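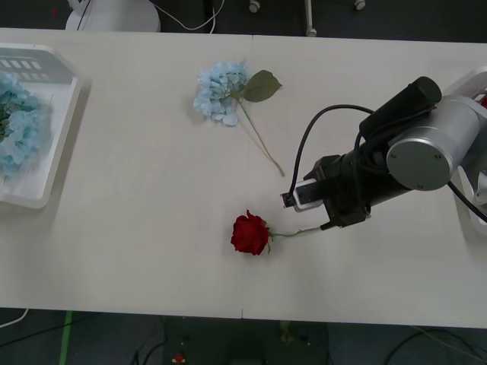 A reader wrote in after my last marker post to ask whether the Flosora brush pens are any good for coloring comic pages, or if they're only pretty in the package. Well! I've had the Damton set of 78 for a whole webcomic chapter now, so I can finally answer properly (sorry it took me so long, you're very patient).

I love them. The blues and pinks are soft and dreamy, and the brush tip makes lovely thick-to-thin lines if you keep your wrist loose. Skin tones are weaker, with only 3 I'd use on a face, and I still grab my old Cevley pens for those. The black smeared on me twice over pencil, so ink first and erase before you color. My set was $63, and I'd buy it again, though I'd wait for the November sale if you can stand it. Next up is page 77, with way too many capes!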